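Funded projects > Small grants > Rawashdeh Fund > Progress reports > The Drerel snack boxes

Progress report to the Rawashdeh Fund, April

Thank you first of all for your patience over this report, which I had hoped to send you at the end of last month and which has been sitting half written beside the kettle ever since. The second payment arrived safely and has already been put to good use, and I'm very glad to say that the snack boxes are going out again from Drerel after the winter gap.

You may remember that our first boxes were rather plain affairs. We bought whatever was cheapest by the carton and every household got the same thing. This time we asked people beforehand what they would enjoy, and a good many of them (the overseas students at Hisano House especially) asked for the sort of packets they grew up with. So we changed our supplier to Skistix, who were kind enough to let us order mixed cartons, and the sorting has become a much more cheerful job than it used to be, with a fair bit of discussion over what belongs with what!

We have sent out 153 boxes so far in this round, against the 80 we had managed by the same point in the last one. Each box has a mixture of savoury and sweet, and we try to put the crisp, puffy things in last and standing up. We learned that one the hard way in the autumn, when a whole batch arrived as crumbs. A bed turns out to be a very good place for the work, by the way, as you can spread everything out and see what you have got before any of it goes in.
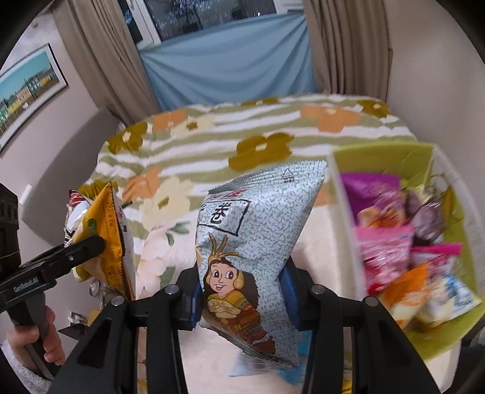
One of the students at Hisano House wrote back to us that the snacks were lovely but that she would have liked a little card in English saying what was in each packet, so that she could share them with her flatmates without guessing, and could we please also mark anything with nuts or sesame. I thought this was a very fair point and was rather cross with myself for not having seen to it before. We are now writing the cards, and the allergy notes will be checked against the packets a second time before a box is closed.

On the money side, we have spent a little less on the boxes than we planned and a little more on postage, and the two very nearly balance. The storage boxes we pack from are holding up well and I don't expect to replace any this year.

There are 28 households still on the waiting list. Five of them are a long way out, and I would like to ask whether you would be happy for us to move some of the leftover packing money across to cover their delivery. A short note by email would be plenty. I will send the receipts separately, once I have got them into some kind of order.

With warm thanks from all of us at Drerel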